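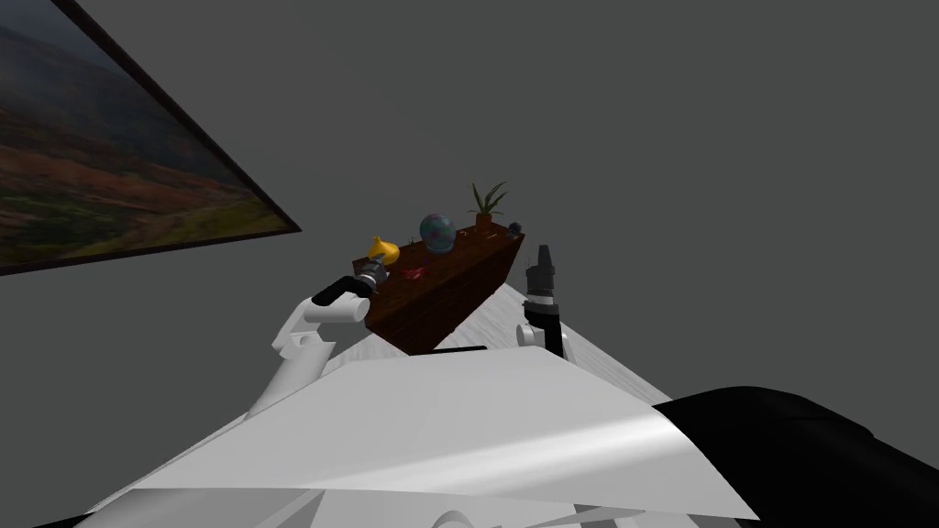 Last changed: 17/05/2019

Textbook > Part Two: Making Television Drama > Chapter 5: The Writers' Room

Chapter 5: The Writers' Room

Think of the last television drama that kept you up far too late. You can probably name two or three of the actors, and maybe you looked one of them up during the credits. Can you name a single person who wrote it? Most viewers can't, and that's a shame, because a long-running drama is one of the great group efforts in all of entertainment!

In this chapter we go inside the room where those stories get built. Our main case is Zelasska, a family saga set in a river town, made by the production house Leemans. Its head writer, Henk Segers, kept nearly everything: the first outline, the index cards, even the arguments (he wrote those down too, with the times). When the show wrapped in December, his cards numbered 2,864, and reading through them is a treat. You can watch a minor character, the ferry pilot, grow from one line on a yellow card into the person the whole second season turns on.

We'll start with the pitch. A pitch is a short spoken version of the story, given to people who have heard a great many stories already. Then comes the outline, the "breaking" of episodes scene by scene, and finally the script itself, which one writer usually takes home and drafts alone before the others get their hands on it.

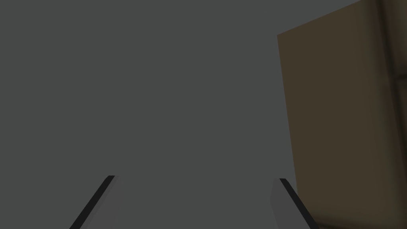
Stijn Kramer remembers it differently: "The draft was the easy part for me. Breaking the story was where I lost sleep, since you can't hide a weak scene when it's just one sentence on a card."

Keep his remark in mind when you reach Section 5.2, where you'll break an episode yourselves. You will need a wall, a stack of cards and at least one classmate who is willing to disagree with you. Start with the ending if you can. Segers nearly always did, and his room would then work backward, asking what each character had to believe in the scene before.
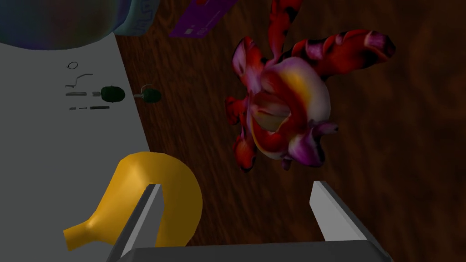 Once the cards are up, read them aloud from first to last without stopping. Slow stretches show themselves very quickly this way, and so do the lovely accidents, like two scenes that suddenly belong side by side. The Zelasska room found its best cliffhanger on a read-through, when a card had been pinned in the wrong row!

Key terms for this chapter: pitch, outline, breaking, beat, cold open, runner, showrunner.

Before you read on, pick an episode of any drama you like and write down every scene in one sentence each. Bring your list to class. We'll use it in Section 5.1.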